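Visit report: student manipulation project, Proltham
25/09/2018

The visit covered the second-year project course at Proltham, where student teams build and program a single-arm system for household tasks. The course runs until December. Assessment is by a live run plus a written log.

Two teams were working during our visit. Team Futen is concentrating on drawer opening and had its arm partly disassembled for a cable change, so we saw no motion from it. Team Lie is working on tea service: pick up a cup, move it to a target area, set it down upright. Most of our time was spent with this second team.

Control is by teleoperation for data recording, then by a learned policy for the test runs. The Lie team had recorded 100 demonstrations, of which 8 were discarded for dropped camera data. Each run is limited to 60 seconds. A trial counts as a failure if the cup is released above the table or if the arm touches the wall. Three trials are allowed per configuration, and the objects are moved between configurations.

The software is built on Cindico, the department's in-house control package. Students said the documentation is thin on gripper calibration. Finger force is set by hand at the start of a session and entered in the log. We would have liked to see a fixed procedure for this, as the two teams use different starting values.

Work takes place at ordinary furniture, with everyday items left on the surface as clutter.

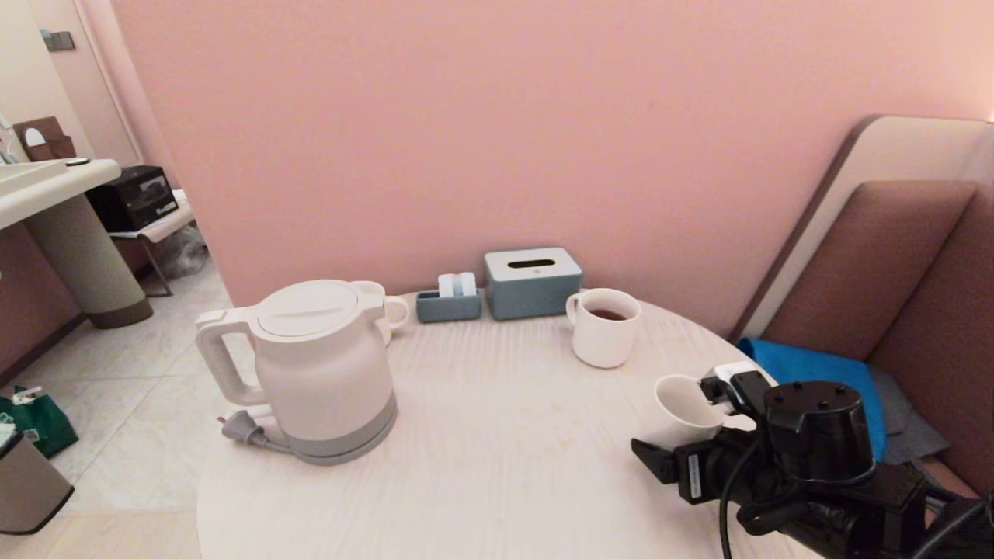 Tea service task: gripper holding a tilted white cup, with kettle and tissue box on the table.

Grasping by the rim or the body is left to the operator. Cup handles remain an open problem for the team, and handle orientation is now a separate column in the log. Test results were not available to visitors. The department accepts requests for a second visit once the logs are handed in.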